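I got to Tarine just after the shutters went up, and Sun-ja Myung was already under a van. "Put the kettle on, I'll be four minutes," she shouted. She was nearer ten, but I'd found the biscuits by then.

Sun-ja runs the mechanical side of the garage, mostly brakes and suspension, and I'd gone to ask her what people get wrong about looking after an older car. She had plenty to say!

"They wait for a noise," she told me. "A squeal, a clunk, whatever. By the time I can hear it from the office, it's cost you a disc as well as the pads."

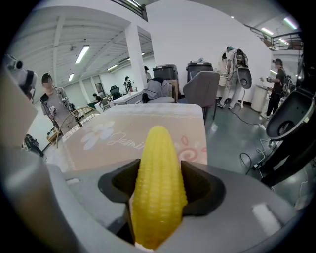 She's keen on people looking at their own tyres, too, and doing it in daylight. Her last customer in July had driven up from Hesen with one tyre worn down to the cords on the inside edge. "Lovely outer tread, you'd have been proud of it. He'd never turned the wheel and had a look behind."

I asked about prices, because I'm nosy and because my own car was due in. A front pad change on a small hatchback is £148 with her, fitted. The biggest bill she'd written lately was £2152, for an old estate that needed both rear arms, springs and a good deal of welding (the owner said yes straight away, he'd had it since new).

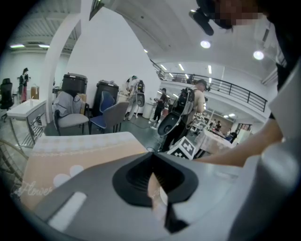
"I always ring before I go over the quote," she said. "Always. Even if it's a bolt that's sheared and I know you'll say yes."

She learned the trade at Sedgwick, a much bigger workshop across town, where she was given 90 minutes for most jobs and a telling-off if she went past it. She doesn't miss that. She does miss their four-post lift – she mentioned it three times. 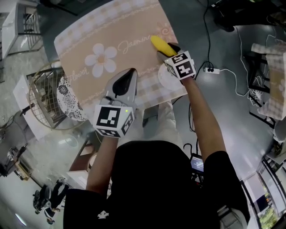 We got on to brake fluid after that, and I had to admit I'd no idea when mine was last changed. Sun-ja put her mug down. "Every two years," she said. "Have you got the service book with you?"

I hadn't. It's booked in for Thursday.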